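Stadow's secondhand furniture hall fills up for August

2 min read
Print | E-mail
23 shares | 8 comments

STADOW – If you've been putting off furnishing that spare bedroom, get over to the Calero hall! The summer furniture swap opened its doors at 9 a.m. and there is a wonderful amount to look through, from bunk beds to a rolltop desk that had people lining up just to try the lid.

Bedroom pieces are the big draw this year. The swap took in 214 items, and the nightstands alone run the whole length of the back wall. Most are low, two-drawer models in plain colors, the kind that slide in next to almost any bed (and hold a lot more than you'd think). Prices start at $8.

Organizer Eglė Eglītis is thrilled with the quality. She spent most of July checking drawers and tightening screws, and she wants shoppers to do the same before they buy. "Pull every drawer all the way out," she said. "Look at the runners. A scuff on the front is nothing, you can live with a scuff."

Small household things are on sale too, including bowls, lamps and picture frames, all on the tables by the Skostine Street entrance. Bring boxes or blankets if you're carrying anything home in the car. The hall stays open until 6 p.m. each day through the end of the month, and larger pieces can be held overnight with a deposit.
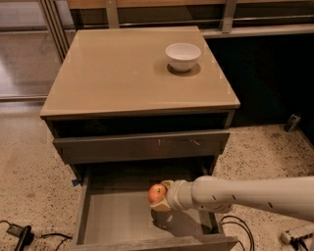 Žydrūnas Grīnberga: Went this morning and came home with two nightstands that nearly match. Measure your bed height first, I didn't, and mine sit a bit lower than the mattress. Still very happy with them!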